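Leave the hedgehogs where they are

Every autumn the same kind of post goes round the local wildlife pages. Someone has found a small hedgehog in the garden at dusk, has put it in a cardboard box with a towel, and wants to know what to feed it for the winter. The replies are kind. People offer hutches, cat food, spare rooms. Very few of them suggest putting the animal back under the hedge it came from, and I think more of them should.

I have kept a record of the hedgehogs in my own garden for 6 years. The garden is ordinary, a strip of grass with a shed at the end and a compost heap behind the shed, and it backs on to the old Wihongi allotments. I am not a vet or a scientist. But I have watched the same patch of ground long enough to have an opinion on it, and my opinion is that we pick up too many hedgehogs.

The hedgehog is a nocturnal animal that eats beetles, caterpillars, earthworms and whatever else it can find at ground level. It is covered in several thousand spines, which are stiff hairs, and it rolls up when it is frightened. It can swim and climb much better than most people expect. In a mild year it may not settle down to hibernate until well into December, and it will often wake up and move nest part of the way through the winter. None of this is a sign that something has gone wrong with it.

A small hedgehog out at dusk in October is doing what it should be doing, which is eating. It has a few weeks to put on fat, and an evening spent in a box is an evening without food it found for itself. The case is different for one lying out on the lawn in the middle of the day, or one that is wobbling, covered in flies or plainly injured. Those need help, and they need it quickly. Keep them warm and ring a rescue before you do anything else. My complaint is only about the healthy ones.

People usually bring up weight at this point. There are tables that give a weight a young hedgehog should reach before winter, and a good many people now own kitchen scales for no other purpose. I have nothing against weighing, but a figure on a scale gets treated as a verdict. The tables do not all agree with each other, and an animal that is a little light in early October has time left. What it needs is a dish of meaty cat food and some water by the hedge, put out every evening and left alone.

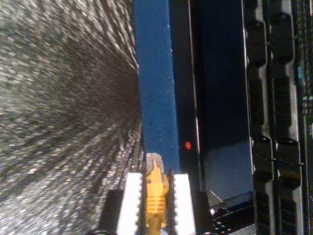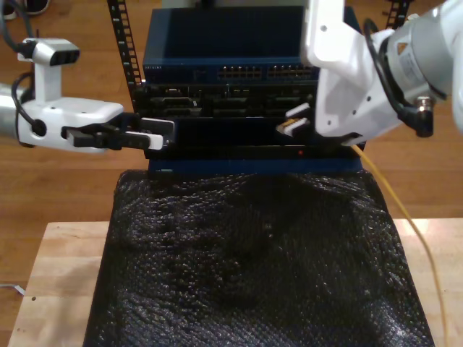 Garden Wildlife: Opinion

The second reason to leave them alone is that rescues are full. The small one nearest to me, Prusitis, has room for 67 animals and is normally at that number before the clocks go back. Every healthy juvenile that is brought in takes up a cage, and a fair amount of someone's evening, that an injured adult will need the following week. The staff are too polite to say this to a person standing at the door with a box. I am not at the door, so I can say it.

A hedgehog in a cage also picks up things it would not otherwise have met. Put a lot of wild animals in one building and they pass on lungworm, ringworm and mites, however clean the building is. They are handled, they are moved from one pen to another, and in spring they may be let go a long way from the garden they knew. Good rescues try hard to return an animal to where it was found. That depends on the finder having left a proper address, and often the finder has written down a street and nothing more.

I would also like us to talk less about the animals and more about the ground. A male hedgehog can cover a couple of kilometres in a night. He does it by going through gardens, and he can't go through them if every one is closed off with concrete gravel boards. A hole 13 centimetres square at the bottom of a fence is enough. On our side of the road we asked at each house, and most people said yes once they saw how small it was. Two neighbours were worried about the dog getting out. It is a large dog and the hole is the size of a saucer, so that was settled.

After the fences, the next thing is tidiness. The new estate at Pulenov has 100 houses and I could not find a single pile of leaves on it when I walked round last November. The grass was short up to the boards and the beds were covered in bark over plastic sheeting. A hedgehog could cross that estate, if it could get in, and not find a place to sleep. Meanwhile there is a hedgehog sign at the entrance, put up by the developer, Lorkamex. I would swap the sign for one rough corner with some brambles in it.

Slug pellets are the other matter. The worst sort can't be sold here any longer, but there are old tubs in a great many sheds, and people use them up because they paid for them. Please take them to the tip and hand them over as chemical waste. Netting should be lifted off the ground or put away when the season ends, and a pond with steep sides needs a plank or a few bricks so that whatever falls in can climb out. Check a bonfire heap on the day you light it, by moving the whole thing and not by poking it with a rake.

I know why people pick them up. It is a pleasant animal, it is easily caught, and doing something feels better than watching through the kitchen window. A reader told me that she would never forgive herself if she left one and it died. I understand that. But a good many young hedgehogs die in their first winter in any year, in any country, and they did so before there were gardens. We can cut that number down by giving them somewhere to feed and somewhere dry to lie up. I do not believe we will do it one box at a time.

So if you find one this October and it is walking well, with bright eyes and no wounds, put a dish of food down and go back inside. Look again the next evening. If you want a job to do, 200 words through each neighbour's letterbox about fence holes will take you an hour, and the saw can come out at the weekend.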